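Small tables, open baskets: the Bilwood fit-out at Plekthorpe
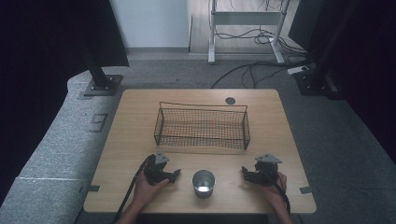 The designer at Bilwood specifies the same top for each booth: light wood, rounded corners, one grommet hole near the back. "Square corners take the damage first," the designer said. The Plekthorpe order came to 65 tops.

Storage is a black wire mesh basket, set lengthwise at the back. "Mesh shows what is in it – a closed box collects things." Cups stay at the front, within reach of the bench.

Asked about the gray carpet, the designer was brief. "It was there already. We matched the upholstery to it."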